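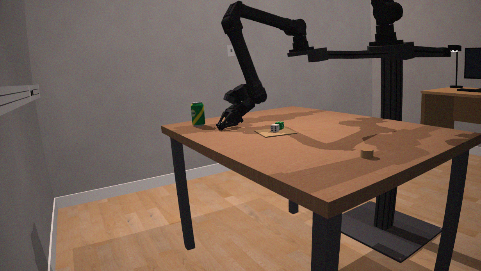
sim bench, left arm parked over the far left of the table. dice, can, puck. thread on two grippers and one very stubborn controller 🧵

---

**1/** ok so. been in the sim since lunch trying to decide which gripper we order for the real cell. Onau vs Dedinik. both two-finger, both black, both fit the arm with the same flange. I had an opinion going in and it's already wobbling

---

**2/** setup for people who asked last time: arms hang off a crossbar on a profile column, wooden table in front, few props. same room as the February thread. I only use one arm for this, other one stays tucked up high out of the way

---

**3/** the one you see is the model with the narrow fingertips. narrow tips = good for dice, bad for anything round. that was the theory anyway

---

**4/** test plan, such as it is

- pick white die, leave green die alone
- pick green die, leave white die alone
- pick can, stand it back up
- pick wooden puck off the table

50 tries each, per gripper. random nudge on the start poses so I'm not just replaying one good grasp

---

**5/** why the dice are nearly touching: on purpose. dice with lots of room between them are easy for everything and you learn zip. put them close and suddenly finger thickness is the whole story

---

**6/** Onau, white die: 44. green die: 41
Dedinik, white: 38. green: 29 (!!)

29 is bad. watched the replays. outer side of the finger clips the white one on the way down and shoves it along the board. sometimes right off the board

---

**7/** before the Dedinik people show up in my replies, yes I know there's a slimmer fingertip set. I don't have a model for it. send me one and I'll run it tonight

---

**8/** can: I expected the narrow tips to lose here and they kinda did. Onau 36, Dedinik 47. wider pads just hold a cylinder better, no mystery. the Onau lifts it fine and then the can slowly rotates in the grip and gets set down on its rim. clonk

---

**9/** half of those are friction settings though. bumped pad friction up a bit and Onau went to 42. which number do I beleive? the one from the real pads, when I get real pads. so treat the can row as mush

---

**10/** puck is the fun one. it's short. fingers have to get right down near the tabletop and the arm has to come in almost straight or a fingertip scrapes wood

Onau 31, Dedinik 33. call it a tie, both meh

---

**11/** most of the puck fails weren't the gripper's fault at all. wrist comes in tilted. which brings me to the controller, sigh

---

**12/** stock controller in Honalcombe (the sim, for anyone new) is plain joint position. smooth, boring, fine. but near the left side of the table the arm has to fold at the elbow and the last bit of the descent drifts sideways. 8 mm on the worst one. on a die that's a miss

---

**13/** swapped in the Declercq impedance controller on Aleksi Sjöberg's advice. took me 2 hours to get the gains sane. first run the arm shook like a wet dog. second run it just sort of leaned on the table and stayed there, pushing

---

**14/** third set of gains, from Aleksi, pasted straight out of a chat message: works. drift down to 2 mm. puck numbers with those gains:

Onau 43
Dedinik 45

so 12 extra picks each without touching the gripper. I spent the whole afternoon comparing the wrong part lol

---

**15/** reran the dice with the new gains too

Onau, white 48, green 47
Dedinik, white 45, green 37

green still hurts on the Dedinik. that one IS the fingers. approach angle is clean in the replays and it still bumps the neighbor

---

**16/** did try rotating the grasp 90 degrees for the green die so the fingers go in along the gap instead of across it. helps some. but then the planner picks a silly elbow pose about one time in every few and swings wide and I don't want that anywhere near a real person

---

**17/** camera note, short: using a fixed view from in front of the table for the replays. it's good for checking height over the tabletop and pretty useless for depth at the back, where the can is. big soft arm shadows all over the wood as well. the pose estimator doesn't love those. the grasp numbers up top all use true poses from the sim so don't blame the camera for them

---

**18/** ran a tiny batch with estimated poses just to scare myself. white die on the tan board ok. wooden puck on wooden table, arm shadow over it... brown on brown on brown. 4 fails in a row and I stopped. seperate thread

---

**19/** someone asked about closing speed. Dedinik closes faster in the model. made no difference on anything here. might matter if you're doing a moving belt, I'm not

---

**20/** where I'm at: leaning Onau for our stuff, small parts close together. if your day is cans and bottles I'd go the other way. and whichever one, sort your controller out first, please, save yourself my afternoon

---

**21/** todo
- real friction values for both pads
- slim Dedinik tips if anybody has the model
- second arm, handoff of the puck
- fix the elbow thing
- eat

---

**22/** gains are in the replies, Aleksi said it's fine to share. they're for this arm hung from a crossbar, if yours is bolted to a table don't just paste them in

---

**23/** oh and the 36 in post 8 was with the OLD controller, same as post 6. haven't rerun the can on the new gains yet. it's going now, will add when it's done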